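Workshop notebook, Plandemcombe
January, late afternoon

Picking up from where I left off with the arch trim. Mercedes, if you're reading this to find out where the good microfiber cloths went, they're in the wash bag under the bench and yes, it was me.

So, the silver car. I had it inside all morning for the front left corner, the one Teófilo kept going on about. The paint itself I was never worried about. It's that very pale silver that goes white as soon as you take it outdoors, and it hides dust beautifully, so the panel looked fine to everybody until I ran the clay over it and the clay came up gray. Did the fender, went as far back as the front door, then stopped and had coffee.

The trim was the real job. Washed it twice with the plain soap, brushed along the edge where it meets the paint (old wax packed in there like toothpaste, I had to go after it with a wooden stick) and let it sit while I did the wheel. Then the Mandix. The bottle says to leave it 20 minutes before buffing. I gave it 30, partly to be safe and partly I was on the phone with Åsmund about the compressor. Went on with the foam block, thin, two passes. I'd tape the paint edge next time! I got a smear of it up on the fender and it took longer to get off than the whole strip took to put on.

Note for Jhonatan: the foam blocks are NOT reusable after this stuff. I tried. It goes stiff and leaves crumbs.

Wheel. Those thin spokes are a pain, I'm sorry, they look lovely but every gap is its own little cleaning job. Big brush for the face, the skinny one with the bent handle for in between, and for right up by the hub I ended up wrapping a rag around a paint stirrer. Took the wheel off to do the back of it, which I hadn't planned, but once I saw the brake dust in there I couldn't leave it. Back on, tightened in a star, wrench set to 80 as per the sheet Marleny taped inside the cabinet. Checked them all again after I'd rolled it out. Somebody please re-tape that sheet, it's hanging by one corner.

Tires: customer asked what size to look for when these go, and I told him I'd write it down. I started writing 155 and then realized I was reading it off the spare hatchback wheel leaning on the wall, not his. So that's crossed out on the job card and I still need to go read the right one. Mercedes, don't order anything off that card!

Dressing on the sidewall: the water based one, wiped back. There's a lot of sidewall on this tire and I think it would look awful glossy. Teófilo disagrees and we've had this argument before, so I'm writing it down that the customer asked for plain.

Rolled it out and parked it on the street. I really can't judge black trim under our tubes, everything looks even in there. Crouched down low next to the tire, which is how I always check an arch, and went along the curve from the back of the opening round to the front.

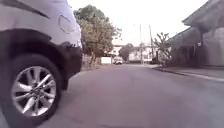 Front left corner, out on the street. Arch trim, bumper end, wheel.

What I care about is the run from the arch forward into the dark lower bumper. Those are separate pieces and they don't always take the product the same way, so I want to look at the join again tomorrow in morning light before I say I'm happy. The shade under the car makes that lower part hard to read late in the day. The rim I'm pleased with. The spokes throw the light back nicely against the tire, and that was most of my morning, so good.

One thing I'd like a second opinion on is parking under that big tree further up. It's handy for shade but last week's hatchback sat there over lunch and came back with sticky dots all over the hood. For now I'm leaving finished cars short of it. Åsmund says it's a different tree that drips. Maybe! I'm still not doing it.

Left to do:
Read the tire size off the sidewall, fix the card
Other front wheel, same brushes (soak the skinny one first, it's full of gunk)
Trim on the right side, with TAPE this time
Ask Marleny if the Niltberg order included foam blocks, we're down to the last few
Door jambs if there's time

Keys are on the second hook. The first hook is loose again.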